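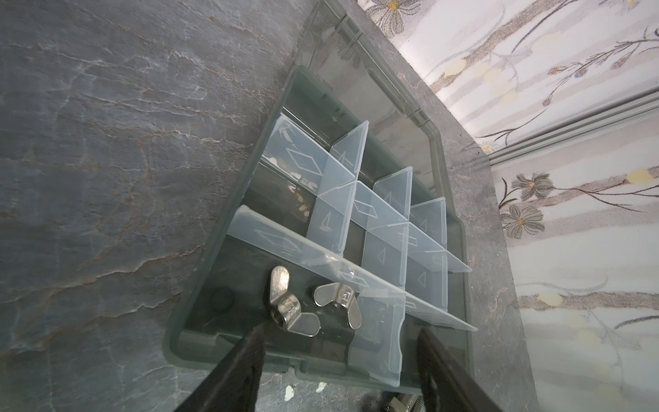
Will there be more of the climbing beans next spring, one borrower has written in the back of the loans book, and can they please go out before Easter this time? Yes to both, we hope. It was the remark we saw most often in one form or another, and a lovely problem to have in the first full growing season of the Plindport Seed Library.

## Where we are

Your grant was meant to get us to 30 active borrowers by the end of summer. We passed that in the first weeks, and over 110 people have now taken seed home, most of them growing in back yards, on balconies or along the harbour allotments. People borrow a packet, grow it, and bring back what they can from their best plants. If the slugs win, they owe us nothing and are welcome to try again.

We opened with 19 varieties. The Fakov pea was the surprise of the year! It's tall, it sulks in dry weather and we nearly left it off the list, but it kept cropping on the seaward plots long after the dwarf kinds had gone over. The Venmont kale did well everywhere it was sown, though pigeons found it on the upper allotments and we should have lent out netting sooner.

The lettuces were a mixed story. Germination was poor in the warm spell and several growers had to sow again. Anyone who sowed in shade, or in the evening after a good watering, had much better luck, so that advice will be on next year's packets.

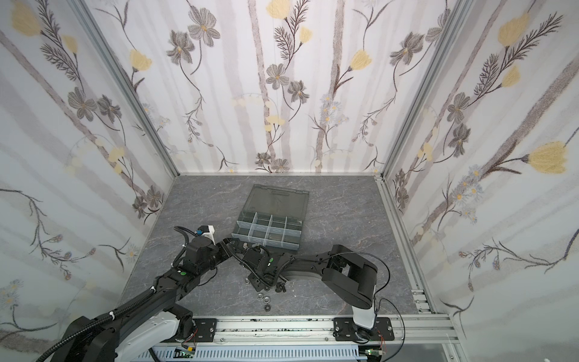
*Fig. 2. Patterned wallpaper with yellow flowers.*

## Growing and saving

We ran five sessions on seed saving at the Mussa Road hall. The one on tomatoes was the fullest (and by far the smelliest – fermenting pulp in jam jars has a following now). The squash session was harder going. Hand pollination is fiddly to explain indoors with no squash plant to hand, and we'd like to move it outside and into the morning, while the flowers are open.

Primary pupils sowed broad beans in the spring and will be bringing the dried pods in when term starts. Some of those pods are huge, and there has been fierce bargaining over who gets to keep the purple-speckled ones.

Returns are only just beginning. Peas are coming in nicely, clean and dry for the most part, and a few envelopes needed another week on a windowsill before we could store them. Kale won't be ready until next summer, so please don't read much into its blank row in the returns table.
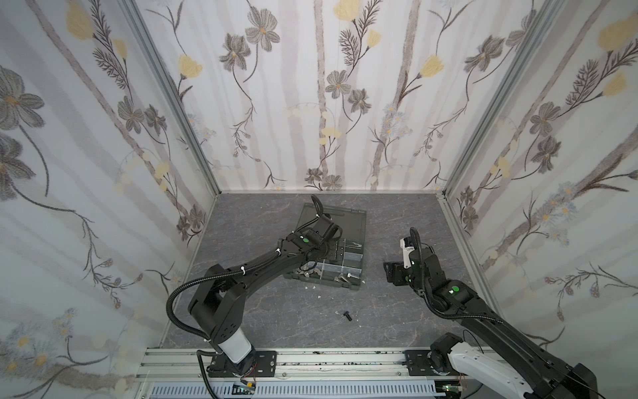
**Plindport Seed Library** | Progress report | Thu 14 August

## Money

Spending is close to plan. Packets and printing cost less than we allowed, hall hire a little more. We would like your agreement to move the printing underspend to netting and a second set of drying screens, both of which can be lent out from the hall.

## What comes next

The rest of August goes on beans. We need to mark the best plants now, before everyone eats them, and a reminder has gone out with the newsletter. Autumn brings the garlic and broad bean loans, and we're already talking to the growers' group at Venmont about swapping kale for their early leeks – they've kept that strain going for years and we can't wait to see how it takes to salt wind.

The returns table will follow once the beans are in.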